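手で持つグリッパーの世話はだれの仕事か

2023年2月8日(水曜日)

私はDratbridgeという会社で、ロボットに教えるためのデータを集める設備の担当をしています。日本語は私の三番目の言葉ですので、少し硬い文章になることをお許しください。今回書きたいのは、設備の調整と保守について、私が最近強く持つようになった意見です。

意見を先に書きます。手で持つグリッパーは、道具箱に入れる道具として管理されていますが、一台の機械として管理するべきです。そして、その機械の範囲には、ケーブルと、電源と、床も入れるべきです。

私たちがDullmontの部屋で使っているグリッパーは、社内でGeddesと呼ばれています。両手に一つずつ持ち、人が家事のような動作をします。それぞれに、白黒の模様を印刷した白い立方体が付いています。カメラがこの模様を見て、グリッパーの位置と向きを計算します。ロボットの腕がその場になくても動作を記録できることが、この方法のよいところです。

しかし、腕がないので、機械らしく見えません。前の職場で私は溶接のセルを見ていました。そこには柵があり、扉があり、点検表が扉の横に下がっていました。柵を見ると、人は自然に「ここから先は機械だ」と思います。Geddesの部屋には柵がありません。椅子があり、棚があり、電気スタンドがあります。普通の部屋に近いので、点検という気持ちになりにくいのです。この点を、私たちはもっと心配したほうがよいと思います。

立方体のこと

最初に立方体の話をします。印刷された模様は、指の脂で光ります。角が棚に当たると、紙の端が少し持ち上がります。人の目には同じ模様に見えますが、計算の結果は揺れます。揺れは小さいので、その日のうちに気づく人はいません。何日か後に、学習の担当者から「右手の軌跡がおかしい」という連絡が来ます。

昨年の7月に、私たちは926本の記録を取りました。そのうちの一部で、右の立方体の取り付けねじが緩んでいました。どの記録から緩んでいたのか、最後まで分かりませんでした。緩み始めた時刻を残す仕組みがなかったからです。私はねじを締め直しながら、ねじ一本の値段と、疑わしくなった記録を見直す時間を比べて、とても悔しい気持ちになりました。

それからは、600本ごとに模様の面を新しくする規則にしました。この数字に深い理由はありません。同僚の一人は、汚れたときに替えれば十分だと言います。私は反対です。汚れたかどうかの判断は、疲れているときに甘くなります。数で決めておけば、夕方でも朝でも同じように替えることができます。

貼り替えるときは、立方体をグリッパーから外さないほうがよいです。外すと、指先との位置の関係をもう一度測る必要があります。外してしまった場合は、正直に測り直してください。「同じ穴に戻したから同じ位置だ」という考えは、私も一度持ちましたが、測ってみると違いました。ねじを締める順番だけでも、わずかに傾きます。

指先のこと

指先は曲がった黒い部品です。物をはさむところなので、減るのは当然です。困るのは、減り方が左右で違うことです。右利きの人が多いと、右のグリッパーの指が先に減ります。左右を入れ替えて使えば均等になるという提案もありましたが、私は賛成しませんでした。左右を入れ替えると、記録の番号と部品の番号の対応が複雑になり、後で調べる人が困ります。右が先に減るなら、右を先に替えればよいのです。

それから、閉じたときの幅のゼロ点を毎朝確認します。私たちはDrikoという自作の小さなプログラムを使っています。グリッパーを閉じ、開き、もう一度閉じて、数字が戻るかどうかを見ます。両手で3分で終わります。朝9時に始める日は、その前に済ませます。

この3分を節約したいという声は、今でもあります。忙しい日の気持ちは理解できます。けれども、ゼロ点がずれたまま半日働くと、その半日は「つかんだ」と「触れた」の区別があいまいなデータになります。薄い物や細い物では特に困ります。

折りたたんだ傘のような物は、点検の立場から見ると厳しい相手です。布が巻いてあり、中に硬い骨があります。はさむ場所によって指の開き方が変わりますし、長い物は先のほうが棚や引き出しに当たりやすく、その力が指の根元に来ます。ですから私は、傘を扱った後には指の根元のねじを見るように頼んでいます。カップの後には頼みません。全部の物の後に頼めば、だれも見なくなるからです。

床も機械の一部です

次は床です。ここが、私の意見の中で一番反対される部分です。

両方のグリッパーから細い黒いケーブルが出ています。ケーブルは腕に沿って体のほうへ来ます。作業する人は、自分の手と物を見ています。足元を見る余裕はあまりありません。それなのに、床の真ん中に電源タップがあり、そこからコードが何方向にも出ている部屋で、私たちは仕事をしています。

反対する人は「床の整理は安全の問題で、データの品質とは別だ」と言います。私は同じ問題だと考えます。足元にコードがあると知っている人は、歩幅が小さくなります。体をひねる代わりに、腕だけを伸ばします。その動きがそのまま記録され、ロボットはそれを手本として学びます。私たちは棚の前での上手な動きを教えたいのに、コードをよける人の動きを教えてしまうかもしれません。

もちろん、すべてを無線にすればよいという意見もあります。私も一度は賛成しました。しかし電池を持つと重くなり、充電の管理という別の仕事が増えます。今の人数では、私はケーブルを選びます。選んだからには、ケーブルの道も設計しなければなりません。タップは壁ぎわに置き、タイルの上のコードはまとめて覆い、余った長さは椅子の後ろで巻く。難しい技術は何もいりません。難しいのは、物の配置を毎日変える部屋で、それを毎日やり直すことです。

私は週に一度、自分で両手にグリッパーを持つことにしています。設備の担当者は、普通は横に立って画面や端末を見ています。横から見るとケーブルは背景のようなものですが、持つ側になると、肘を曲げるたびに重さを感じます。引き出しを開けた後、次の物をどこから入れるか迷うとき、足をどこに置くかも一緒に迷います。この感覚は点検表に書きにくいので、担当者が交代で体験するしかないと思います。

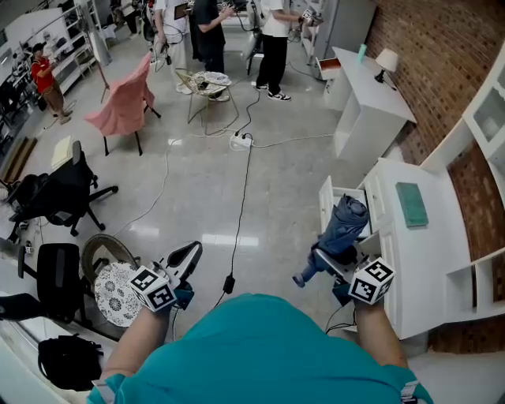

だれが時間を払うのか

最後に、時間の話をします。私たちの週の計画表には、記録の本数を書く欄があります。保守の欄は長い間ありませんでした。欄がない仕事は、親切な人が昼休みにすることになります。私はこのやり方に反対です。親切な人が休んだ週に、設備の状態が分からなくなるからです。

そこで、計画表に保守の行を一つ加えてもらいました。中身は、立方体の面、取り付けねじ、指先、ケーブルの被覆、コネクター、床の配線です。した人の名前は書きません。した時刻と、そのときの記録の番号を書きます。名前を書く欄があると、人は責任を避けたくなり、少し緩んだねじを「異常なし」と書きます。番号だけなら、「この番号の後で緩みを見つけた」と気楽に書けます。7月に私たちに足りなかったのは、この一行でした。

上の人からは、保守の行のために一日の本数が減るのではないかと聞かれました。減ります。私はそのまま答えました。使えない記録を後から捨てるより、初めから取らないほうが安いという説明もしましたが、完全に納得してもらえたとは思っていません。数字で示すには、保守をしなかった場合の損を測る必要があり、そのためにわざと保守を休むことは、私にはできません。

コネクターについては、まだよい答えがありません。差し込みが甘くても、記録は途中まで普通に進みます。来週、抜け止めの付いた形を左手側だけで試します。右手側は今のまま残して、Drikoの朝の数字を並べて比べるつもりです。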